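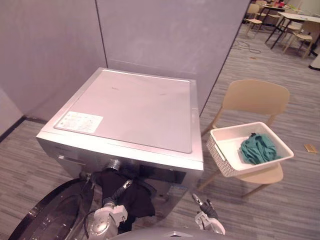
Laundry day: a front-loading washing machine with its door open.

Flornport, 14th April: Antal won the Purier Shield on Sunday, beating Pirgate by 88 runs in a final that was over early enough for the bar to run short of ice before tea.

Antal made 289 in their 50 overs after being asked to bat, an invitation the Pirgate captain may want to have a second look at. The pitch at Flornport had been green on Friday and was still being called green on Sunday morning, mostly by people standing a long way from it. By the third over the ball was coming on nicely at knee height, and the slips had been sent to places where they might be of use.

Opener Anikó Illés batted through to the 43rd over without ever seeming to be in a hurry. She was dropped twice off the same bowler, once at point and once at midwicket, and on both occasions she took a single off the next ball, which the bowler did not appear to find funny. She fell at last to a slower ball that she hit very hard and very high, and which came down more or less where it had gone up.

The tail then swung at everything and connected with enough of it. Pirgate sent down a good many wides in the last five overs, two of them in the general direction of the parking lot, and their wicketkeeper finished the innings with the look of someone who has spent the afternoon chasing a neighbor's dog.

In reply, Pirgate lost 2 wickets before the sight screen at the river end had been moved to everybody's liking. The first was a loose drive to cover. The second was a run out, in which both batters called clearly and loudly, one of them "yes" and the other "wait," and ended up discussing it at the same end.

A stand through the middle overs brought the asking rate down to something a calm side might have managed, and for half an hour the Antal fielders went quiet. Then the spinners came on together. Pirgate's lower order had been told to play them with soft hands and to use their feet, and did each of these things, though seldom on the same ball. The last six wickets went down for very little, the final one to a full toss that dipped late and hit middle stump about halfway up. Pirgate were all out for 201.

"We thought 240 would be plenty, so the rest was a gift," said Illés, who was named player of the match and given a voucher for a restaurant that is closed until June. Asked about the two dropped catches, she said she had been keeping the fielders interested.

The Pirgate captain said his side had been "in the game for long periods," and declined to say which ones.

It is Antal's first Shield since the competition moved to 50 overs, and it makes up for a miserable February, when they lost a warm-up game to their own second team and asked for it to be left out of the records. It was left in.

Pirgate stay at Flornport for a league game next weekend against the home side, who finished bottom of their Shield group and have been practicing their catching. They may have some company at the nets.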